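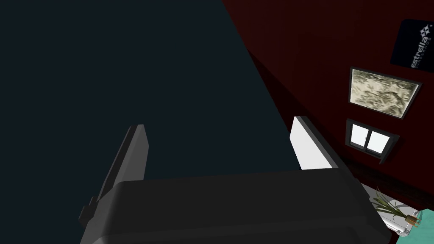

Osvaldo Seixas wrote:

> Does anyone know if the handheld version of Zadutach keeps
> the link battle mode? The store page says "multiplayer" and
> nothing else. I have the old cartridge with 278 cards on it
> and would like to know before I start over from zero. Also,
> is the Cerovico expansion included or sold separately?

Osvaldo,

I bought it in December and have put over 600 matches into it, so I can answer most of this.

Link battles are in, but local only. Two players can share one handheld, each holding one half of the screen, or you can connect two consoles in the same room. There is no online play. Vostach, who did the port, put a note in the manual saying none is planned.

You can't bring your cards over from the cartridge. The save format is different and there is no import option in the menu. The early cards come quickly, though, and the rewind button helps with the coin toss matches if you don't mind using it.

Cerovico is included. It opens after you beat Magalhães at the harbor, same as before, and the password screen still works. The old password list on the wiki is good except for the last 8 entries, which give an error.

Some settings I would change before you start:

1. Turn off the screen filter. It blurs the small text on the cards and you will be reading a lot of it.

2. Set the text speed to fast. The default is the original speed and the shop dialog drags — you can't skip it the first time through.
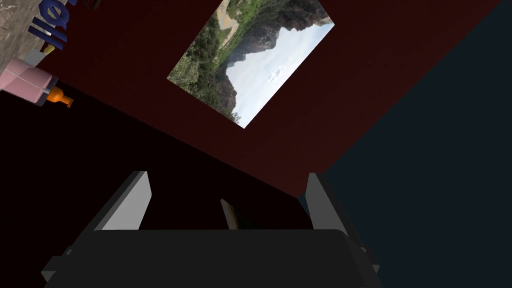
3. Move the save slot off auto. Auto saves overwrite the in-game save when you close the lid, and I lost a deck that way.

The download is 375 MB, so it should fit on the built-in storage.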